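Open day at the Fernier refurb works, quick write-up

16 February 2025

Typing this on the train so excuse the mess. Fernier do an open day twice a year, the other one's in October, and I've missed it three times running. Got in this time. Doors at ten, badge, orange earplugs (didn't need them), tea from a machine that only did soup. Fine.

Golnar Mazandarani took our group round. Ex-Gorkex, knows her stuff, walks very fast. First stop the intake hall. Pallets of old office desktops, all shrink-wrapped, mostly from councils and colleges. She said 400 machines on a normal week, 334 last week as one lorry didn't turn up. Everything gets a sticker from Nikzad, their stock system, which went down while we were stood there. Somebody carried on with a biro.

Then sorting. Three heaps – sell whole, strip for parts, scrap. The strip pile was the biggest and the bit I'd come for. I've got a shed full of old towers at home and wanted to see how people who do it properly go about it.

So, strip-down. Case goes on its side, lid off, inside facing up. Slatted aluminium tables, which I now want. Nothing on the floor anywhere.

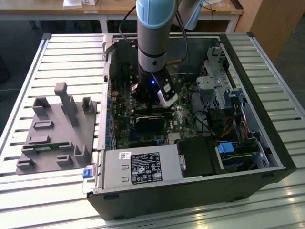
Order of work according to Golnar: memory first, then cards, then drives, then processor, power supply more or less last. I'd always pulled the power supply first to get it out of the road. She wasn't bothered, said do what you like at home but here the order's the order, because the trays further down the line are laid out that way. Memory into the long trays. Cards in bags. Drives go off to a locked cage to be wiped and we weren't alowed past the yellow line for that, fair enough.

Someone asked about dust. Most of it comes off with air before the case gets to the tables, the rest with a brush. Asked about screws too – they go in one big tub by type, sold by weight. I bought a bag at the end. Of course I did.

Processors was the slow part. Old paste goes everywhere if you let it, and the sockets on these boards have the pins in them, so one slip and the board's only good for scrap. Golnar passed a dead one round with a magnifier. Bent pins look like flattened grass. She reckons the paste is the worst job in the building, some of it sets like plaster. They clean the chips afterwards at a seperate bench, wipes and a plastic scraper, never metal.

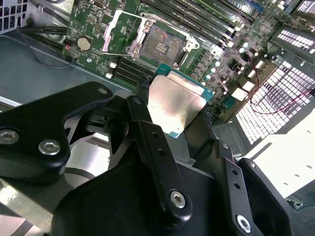 Processor just clear of its socket, old paste still on the top.

After that testing, which was a room full of monitors all showing the same grey screen. Memory gets 100 passes on a thing called Drultum, and I didn't catch what counts as a fail as a kettle was going behind me. Good parts get boxed, labelled, on a shelf. Bit of a rush by then, the next group was already at the door.

Shop at the end. Cash or card, prices on bits of masking tape. Got my screws and two drive caddies. Didn't get the fan I wanted, chap in front had the last one.

Parking's awful, go by train, it's a ten minute walk and signposted from the footbridge. Wear proper shoes or they won't let you in the intake hall. Booking's free but goes quick, sign up on their newsletter.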